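I've been in the housekeeping office at Wustbridge long enough to remember when the big change was a new brand of mop, so you can imagine the mood in the tearoom when they told us a robot was coming to do the tidying rounds. Two of us swore we'd retire on the spot. We're both still here!

What we're doing at the moment is all on the computer. The Rokura arm gets its practice in made-up rooms before it's let anywhere near a real family unit, and my job (this is the bit my kids don't believe) is to sit with a cuppa and watch it pick things up and put them away. I've got 200 practice runs to get through by the end of May, and I mark each one for whether I'd be happy to have that done on my floor.

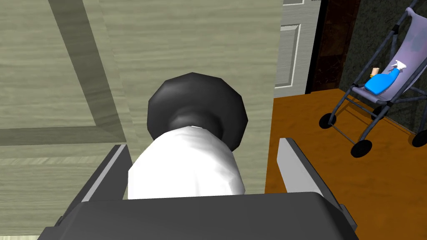 I didn't expect to have so many opinions. I know what a room looks like after a family with a pram has been through it, things dumped on every seat and cupboards everywhere you turn, and the software people at Trujillo plainly don't. So I tell them. Don't squeeze a bottle round the middle. Don't back into the door frame. They write it all down, bless them, and a few days later there's a new version and I'm grumbling about something else.

As for the rest of the team, the hours haven't been cut, and I asked that one straight out in front of everybody. What has changed is the roster. There's now a screen shift on Sunday mornings, paid at the normal rate, and my knees think it's the best thing that's ever happened to them. I do miss the chat on the corridors, though, and I've said I won't do more than two screen shifts in a row. If you'd like to have a go, put your name on the sheet by the kettle.

Wustbridge Staff Newsletter | Contact the housekeeping office, ext. 3167 | © Wustbridge | Back to top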